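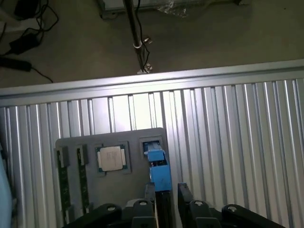 4.2 Capitalization thresholds and the treatment of low-value items

The second source of variation in the ledgers is the point at which a purchase is recorded as an asset instead of an expense. All four firms in the sample state a threshold in their accounting manuals, but they apply it to different units. Varkano and Osimow apply it to each invoice line. Nosent applies it to the whole invoice. Cisneros applies it to what its manual calls a "working set," meaning all items bought together that cannot serve their purpose separately. The manual does not say who decides whether a group of items meets that test.

The stated threshold was $2,000 at every firm during the period studied, so differences in the resulting balances come from the unit of account and from clerical practice. We drew 427 purchases from the equipment and supplies accounts and reclassified each one under all three rules. Purchases with a single invoice line well above the threshold gave the same answer every time and are not discussed further. The disagreements were concentrated in mixed invoices, where one larger item was billed with several small ones.

Cables, power strips, and power adapters (Figure 2) are typical of the small items on such invoices. Under the line rule they are charged to supplies expense when bought. Under the invoice rule they enter the equipment account if the total is high enough and are then depreciated over the life assigned to the main item, which was 7 years in the Nosent ledger. Under the set rule the outcome depends on the wording of the purchase request. Two requests for the same goods could be, and in the Cisneros ledger sometimes were, posted to different accounts.

The effect on net income in the year of purchase is direct. An item that is expensed lowers income by its full cost, while an item that is capitalized lowers it by one year of depreciation at most. The effect reverses over later years, and total expense over the life of the item is the same under each rule. A firm that buys at a steady rate will therefore report similar expense under any of them once the first assets are fully depreciated. None of the four firms bought at a steady rate. Purchases rose sharply in July, the first month of the budget year at Nosent and Varkano, and we treat those two ledgers separately in the regressions below.

A further problem appears on disposal. Small items capitalized as part of a larger asset have no separate cost in the fixed asset register, so their removal leaves no entry. The main asset stays on the books at full cost — including the cost of parts that have been replaced — and the replacements are usually expensed because they fall under the threshold when bought alone. The same function is then charged twice in part, once through depreciation and once through supplies. We could trace this pattern only where the purchase request named the asset being repaired, and we make no estimate for the remaining cases.

We adopt the line rule as the baseline for the rest of the paper. It requires no judgment about intended use and can be applied from the invoice alone. Its main weakness is that a vendor who splits one product over several lines can move it below the threshold. Section 5 repeats the main tests under the invoice rule. Ledger extracts were closed on 2023-06-17, and adjusting entries posted after that point are excluded from both sets of tests.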